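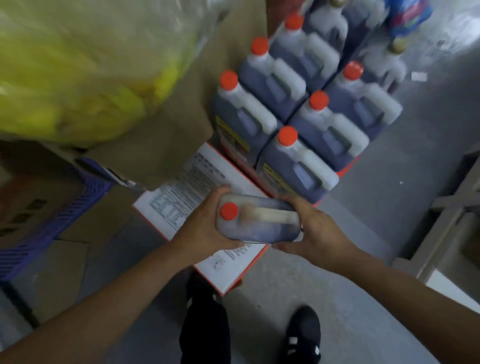

横着端桶:左手靠近红盖,右手托另一端,桶身带运动模糊。

2023年8月13日,Omuvlow 双手搬运,接触段切分

先记结果,免得一会儿又去调参忘了写:新的切分方法跑通了,而且比我想的好太多!从头部视角的录像里取了1,000个片段,人工标成“双手同时接触物体”的有697个,新方法把起止点都切进容差的有649个。Tahira 看完第一反应是让我查有没有把训练片段混进去。查了两遍,没有。

旧方法的思路是看手的速度,手慢下来就当作“抓住了”。单手拿小东西还行,一到大桶就乱:人端着桶转身、换握法的时候手会慢好几次,一次搬运被切成四五截。现在改成看两只手之间的相对位姿。两手都贴在同一个刚体上时,左右手的相对变换几乎不动,哪怕整个桶在空中翻了个身。只要这个量稳住,就认为还在同一段里;它一散开,段就结束。道理很朴素,早该想到的。

实现上几点(给 Ayantu,他接着改 Fastier 里的那一版):

- 滑动窗口取30帧。再短就抖,再长会把放下之后的空手动作吞进来。
- 手部关键点先过一遍置信度,低的帧不参与统计,也不要插值补。我补过,补出来的“稳定”是假的。
- 头部自身的运动不用先扣掉,相对变换里已经消了。这一步省下来特别爽,原来一半的代码都在做稳像。
- 起点判定比终点宽一点。抓之前两只手往往已经摆成差不多的形状了。

开头那张是我最喜欢的一类帧。桶横过来,盖子偏向左上,桶糊了,单看物体检测分数很低,可两只手的关系很清楚:左手手指搭在上面、拇指在下,右手手指弯过来兜住底边。后面还竖着一堆差不多的桶,光靠外观跟踪很容易跳到别的桶上去。相对位姿不认桶,只认手,所以不受影响。

漏掉的48个我和 Selina 一起翻了一遍,多数是换握:一只手松开,往把手那边挪,再握上。按标注规则这仍算一次搬运,按我的判据就断了。Selina 觉得应该允许短暂断开,只要剩下那只手还贴着桶就不收尾。听着对,明天试。

另一类麻烦在货架前。手臂从下面伸进去,前臂会挡住旁边的东西,背板的孔又透光,一排排亮点,关键点网络偶尔会被带偏。下面这帧里手在最右边那桶上,标签上“黄豆酱油”几个字读得很清楚;中间那桶的字就被前臂挡了一部分。左手张开贴着桶的左侧,食指在瓶颈下方,右手在盖子和把手附近。两手一左一右,握法和横着端完全不同,同一个判据不改参数也能用,这点让我挺兴奋的。

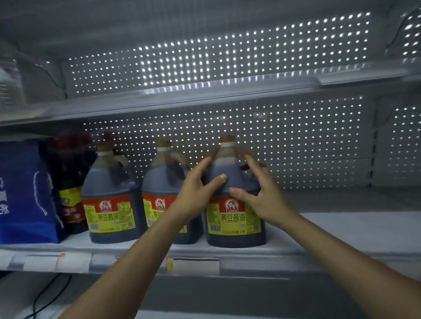
## 接下来

- 加“单手维持”状态,重跑那48个,再全量跑一遍,确认原来切对的649个没有掉。
- 货架这类帧单独出一份误差表。Raluca 要看手腕朝向的误差,别只给位置。
- 两种握法分开统计相对位姿的方差。猜测端在身前时右手漂得更多,没数据,先别写进报告。
- 问 Gheorghița 标注规则里“换握”到底容许断多久,文档里两处写的不一样。
- 窗口长度现在是写死的,Ayantu 改的时候顺手放进配置。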